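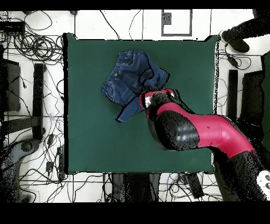 **Garment folder and sorter, part-time**

Flurach sells secondhand clothing online from a small warehouse in Bulville. We are hiring 3 people to fold and sort for the fall intake, starting in September.

Most of what comes in is denim: jeans, shorts, skirts and jackets. You will:

- check buttons, rivets and belt loops, and set aside anything that needs mending
- smooth each piece, fold it to our size card and put it in the right bin
- write the waist size and condition on the tag
- keep your folding mat clear of lint and thread

A shift is 4:00 p.m. to 8:00 p.m. Pay is $18 an hour, paid every two weeks. Folding is done standing, but stools are available.

No experience is needed. We train on the first two shifts, and those are paid. You should be able to lift a full bin (up to 59 pounds, with a cart) and tell light, mid and dark washes apart. Retail or laundry work is a plus.

To apply, stop by the front desk at 394 Mansour Road any afternoon and fill out a form. Please bring the names of two references. Applications close at the end of August.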